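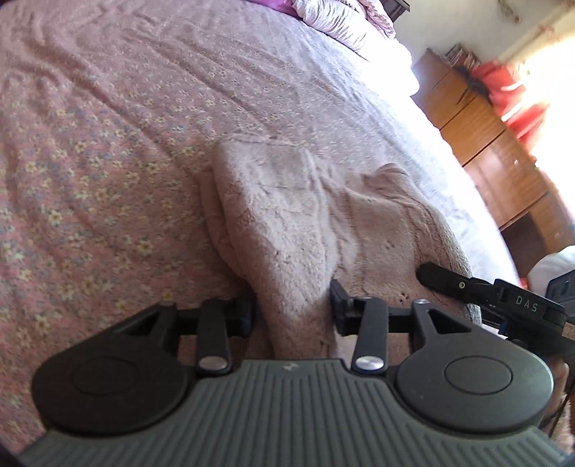 How often should I wash the plush blanket if it stays on the bed every day?

Every two weeks is enough for most homes. If a pet sleeps on the bed, or if you eat there, wash it once a week.

4. Care and folding of the blanket

This section is for the Gramby plush blanket, used on top of a flat or fitted bedsheet. It is also good for other blankets with a short, soft pile. Please read the label on your own blanket first. If the label and this guide do not agree, follow the label.

4.1 Before the first use

1. Take the blanket out of the bag and remove the paper band.
2. Shake it outdoors or over a bathtub. A new blanket gives off some loose fibers.
3. Wash it one time alone, with cold water and half the usual detergent.
4. Dry it fully before you put it on the bed.

Note: Loose fibers will come off during the first washes. They stick easily to a cotton sheet, and on a printed sheet you may not see them until you touch the fabric. Use a lint roller on the sheet after the first few nights.

4.2 Making the bed under the blanket

It is better to make the sheet smooth before the blanket is folded. Plush fabric holds on to cotton, and when you pull the blanket it will pull the sheet also.

1. Remove everything from the bed, including the pillows.
2. Put the two top corners of the sheet in place, then the two bottom corners.
3. Stand at the foot of the bed and pull the sheet toward you with both hands.
4. If a long crease goes across the bed at an angle, one corner is tighter than the others. Loosen that corner, move the fabric a little, and tuck it again.
5. Pass your flat hand from the middle to the sides.

Small creases will go away when somebody sleeps on the bed. You do not need to iron the sheet for this reason only.

4.3 Folding the blanket in a long roll

The long roll is the fold we recommend for the foot of the bed. It needs no table and one person can do it.

1. Open the blanket on the bed with the soft side down.
2. Find the two long edges. Bring one long edge to the center line.
3. Bring the other long edge also to the center line, so that they meet but do not overlap.
4. Press with your forearm from one end to the other, to let the air out.
5. Fold one half over the other half. You have now one long, thick strip.
6. Look at both ends. If one end is thin and the other is thick, the edges were not parallel in step 2. Open the strip and start again from step 2.
7. Lay the strip across the foot of the bed.

Caution: Do not hold the blanket by one corner and swing it. The seam at the corner can open. This is not covered by the guarantee.

The Halden size is 46 inches wide and is easy to fold alone. For the Durndale size, we advise 2 persons, one on each side of the bed. In this case do steps 2 and 3 at the same time.

4.4 If the blanket does not lie flat

Wrinkles in the flat part: lift the edge and let it fall again. Do not push the wrinkles with your hand, they only move to another place.

Small dark marks in the pile: usually these are places where the fibers were pressed, and not dirt. Brush them with a dry, soft brush, first against the pile and then with it. If the mark stays, treat it as a stain (see 4.5).

Edge that rolls up: the blanket was probably dried over a thin line. Put it on the bed with the rolled edge down and leave a heavy book on it overnight.

4.5 Stains

1. Take off anything solid with a spoon.
2. Press a damp white cloth on the stain. Do not rub.
3. Put one drop of liquid soap on the cloth and press again.
4. Press with clean water until there is no foam.
5. Let it dry in the air, then brush.

Caution: Never use bleach, also not on light colors. Never iron the pile.

4.6 Sunlight

If the bed is near a window, strong daylight can make the colors of the sheet and the blanket paler with time. Turn the sheet around at each change, so the same side is not always in the sun. For the blanket, change the side that is up. A thin curtain in the middle of the day also helps, mostly in summer.

4.7 Storage

Store the blanket clean and fully dry, in a cotton bag. A plastic bag keeps moisture inside. Do not put heavy things on top for over a month, the pile will stay flat. If you take it out in November after a long summer, hang it in fresh air for one afternoon before use.

Replacement cotton bags can be ordered from Idahosa with part number 141.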